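To: tramance-users
Date: Oct 29, 2023
Subject: Re: wrist-view policy trained on rendered rooms

> Did you ever get the wrist-camera policy to stop
> fixating on the background? Ours in Pasora still
> goes to pieces as soon as the walls change.

Yes, and I'm really chuffed with it! We now hang photos at odd angles all over the simulated room and reshuffle them every episode. The walls stay plain grey, so it's cheap to render. We trained on 2,887 episodes with 3 random seeds, and two of the seeds came out nearly identical (the third is a bit worse at closing the fingers, I'm still looking into it).

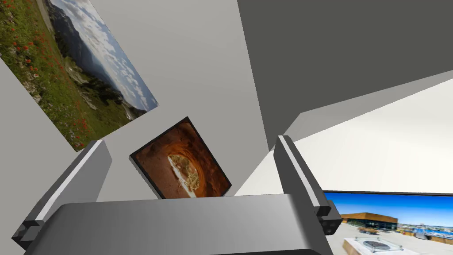

Does the policy need depth as well? Colour alone was enough for us, though we do feed it the last 7 frames.

The bit I love is how little else had to change. Same network, same learning rate, same Collell grasp loss as before. If you try it in Pasora, switch off the texture cache first or you'll get the same pictures every time, which cost me a good chunk of October.

Config is in the Tramance repo under demirtas_rooms. Would love to see your curves!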